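4.2 Preparing the work surface

The Rovinel label printer is supplied with a stand and one roll of 500 labels. Set up the sorting table before you connect the printer.

1. Place the table on a level floor, clear of doors and heating vents.

2. Cover the tabletop with a paper mat. Smooth out any folds — a raised edge can catch a container as it slides.

3. Set the containers in a row across the middle of the mat. Leave the front edge free for labeling.

Note: Replace the mat when it tears or when adhesive builds up on the surface.
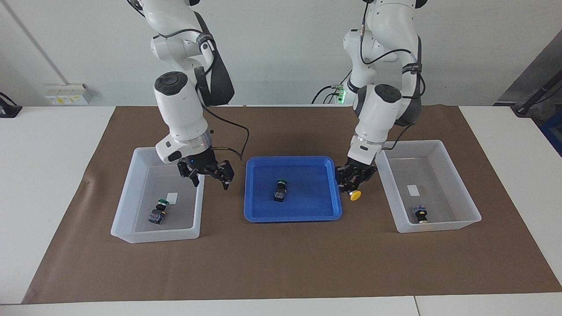

4. Put the printer on its stand at one end of the table. Route the power cord behind the table legs.

5. Load the roll with the labels facing up, then close the cover until both latches click.

6. Hold FEED for 2 seconds. The printer advances one blank label.

CAUTION: Do not pull a label out by hand while the status light is flashing. This can damage the print head.

If the printer shows code 61, open the cover and reseat the roll.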